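FOR IMMEDIATE RELEASE

Saturday, August 31, 2024

Velberg brings the plain paper cup back to the table

Hello from all of us at Velberg! I write these releases myself, usually at the packing counter with a coffee going cold next to me, so please forgive me if this one wanders a little. We have news and I've been itching to share it since February.

Starting next week we're selling Skidier, our new line of plain paper cups for offices, club nights, school fairs and anybody who has ever run out of mugs ten minutes before a meeting. There are two colors to begin with, white and beige. No logo, no slogan, no swirly leaf pattern. I love a printed cup as much as the next person (we've sold plenty of them, and we'll keep selling them), but customers kept asking us for something quiet that they could write a name on with a marker.

We sell Skidier in sleeves of 20 and cartons of 600. The small sleeve was a bit of an argument around here. Our old cups only came by the carton, and a carton is a lot of cups if all you want is to get through one birthday and a rained-out picnic. So the sleeve won, and I'm very glad it did, as I had already promised it to three different customers before the argument was over.

The cups are made for us by Coppens, who also make our soup tubs. We went back and forth with them over the rim more than anything else. Our first samples had a rim so tight that it felt sharp on the lip, and the second lot went soft if you took your time over a hot tea. The version we're selling has a rounder roll to it and holds its shape through a long chat. I've drunk more tea this summer than I care to admit, all in the name of work.

People also ask me about color, and whether beige is the "natural" one and white is the "fancy" one. I'd say pick whichever you like looking at. Both come in the same size, both stack together in the same dispenser, and both cost the same. Plenty of our early customers order one of each and use them to tell the decaf from the regular, or the kids' juice from the grown-ups' punch. I wish I'd thought of putting that in the catalog, but it had gone to print by then. 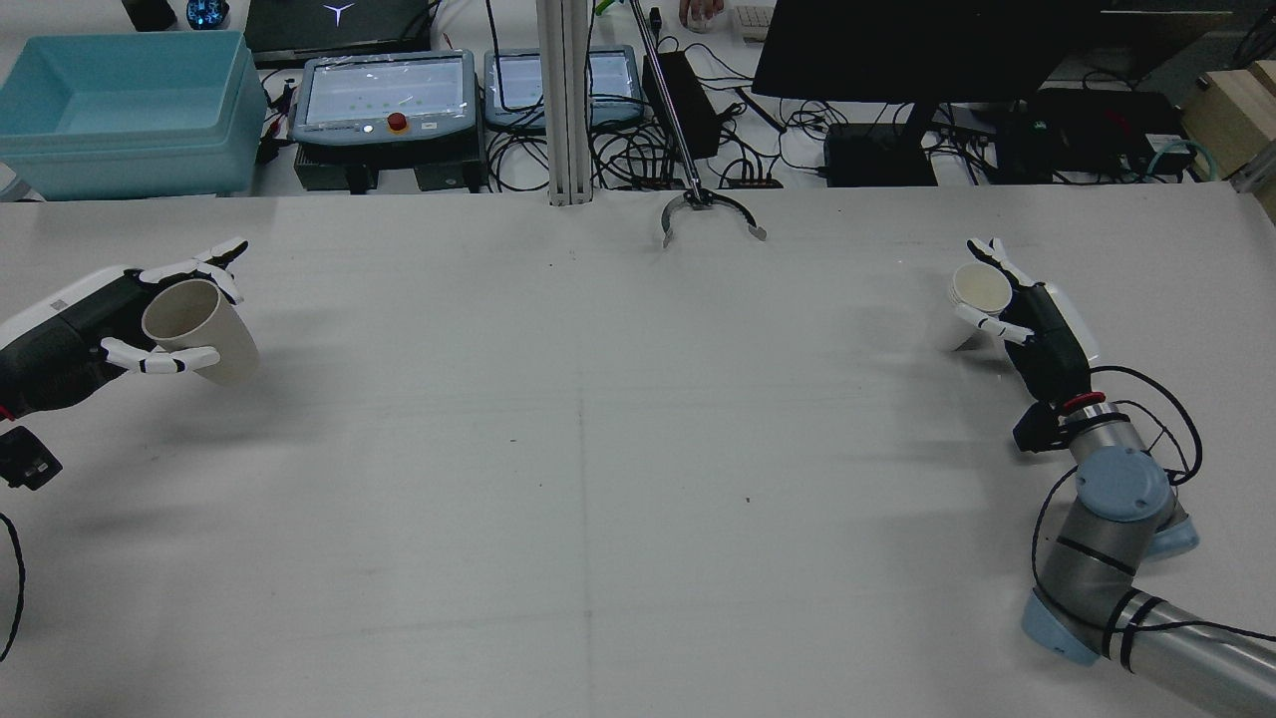 Can I mix white and beige in one order?

Mix them however you want, as long as each sleeve is a single color. A carton can be all white, all beige, or half and half, and the price doesn't change. Just tell us in the notes box when you order, or say so on the phone, and we'll mark it on the packing slip.

While I'm on the subject of orders, a few things to know. Regular customers with a standing order for our old plain cup will be moved over to Skidier with their next delivery. The new cup is a touch wider at the top, so if you have one of the narrow wall dispensers, please check it before you say yes to a big delivery. We have an adapter ring for most of them and we'll put one in with your cups free of charge if you ask. If you'd like to stay with the old cup a while longer, we have 2968 sleeves of it left on the shelf, and when those are gone they're gone.

Lids are the other thing. The flat lids you already have at the back of the cupboard will fit. The domed ones won't, or they'll go on and then pop off again at the worst moment, and I've got the blouse to prove it! A new domed lid is on the way and I'll send a separate note once I've got a date for it.

Now for the fun part. To get the new cups into people's hands we're throwing a tasting afternoon with our friends at Rara, the little coffee roaster two doors down from our shop. They're bringing three coffees and a very good hot chocolate, and we're bringing the cups, the napkins and more shortbread than any of us should be trusted with. We did the same thing when the soup tubs came out and 705 people came through the door, which was lovely and also a bit of a squeeze, so this time we're opening up the yard as well. Come by any time in the afternoon. There's nothing to book and nothing to pay, and you can take a sleeve home in whichever color you like.

There'll be a table for the kids too, with markers and stickers and a big pile of cups to decorate. Last time it was paper tubs and we ended up with a village of them, roofs and all, down the length of the counter. I kept a few on my windowsill until the sun got at the colors. If your school or club would like a box of cups for crafts, talk to me at the event or drop me a line afterwards. We often have sleeves with a dented wrapper that we can't sell, and I'd much sooner see them turned into owls and rockets.

A quick word on storage, as I get this one by phone nearly every week: keep the sleeve closed until you need it, and keep it off the floor and away from the kettle. Paper cups pick up damp and kitchen smells faster than you'd think. If you open a sleeve and only use a handful, fold the end over and put a clip on it. Stack the sleeves on their sides if the shelf is deep enough, and don't pile anything heavy on them.

Shops and cafes that would like samples can ask for a free sleeve in each color. Please tell us what you mostly serve, hot or cold, and what kind of dispenser you have, if any. Newspapers and local newsletters are welcome to use any part of this release, and I'm happy to answer questions or have a chat about cups for as long as you can stand it.

Press contact: the Velberg front desk, weekday mornings. Ask for whoever writes the releases and you'll get me.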